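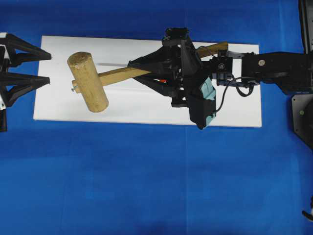

Who will coach the Feltville first team next season?

Sandro Greco takes over as head coach on a contract of four years, after two seasons in charge of the defence at Candton.

PRESS RELEASE
11/30/10

Feltville American Football Club is pleased to announce that Sandro Greco has signed as head coach of the first team. He replaces Karthik Sultana, who leaves the post after the last home game but will stay with the club to lead the youth section.

Greco played as a linebacker before a knee injury moved him to coaching. At Candton his defence allowed 262 points over two seasons, the lowest number in the division in that period.

"I know this team well, I have prepared many game plans against it," said Greco. "The players are strong and they are fast. We must tackle better, and we must be more calm in the last quarter. That is the work for the winter."

Hatice Canpolat will continue as offensive coordinator. The club is still looking for a coach for the special teams – applications should reach the office before the winter camp opens.

Chairwoman Samina Pirzada thanked the outgoing coach for his service. "Karthik took this team when we had not enough players to fill both sides of the ball in training. Now we have competition for every position. The final home game was watched by 3,892 people, and this is also his result."

The club also confirms that its home games will stay at the Farooqui Ground, where the main stand has been open since the start of the season. Some 3,000 season tickets will be offered. Present holders can renew their seats first, at the same price as this year, and the remaining seats go on general sale after that.

Before the new season the team will travel to Druvomska for a friendly game against the local side. The date will be given when both clubs have agreed on it. Supporters who wish to travel are asked to leave their name at the ticket office – it does not oblige them to buy.

Interviews with the new head coach can be arranged through Zarmeena Magsi, press officer, at the club office during working hours.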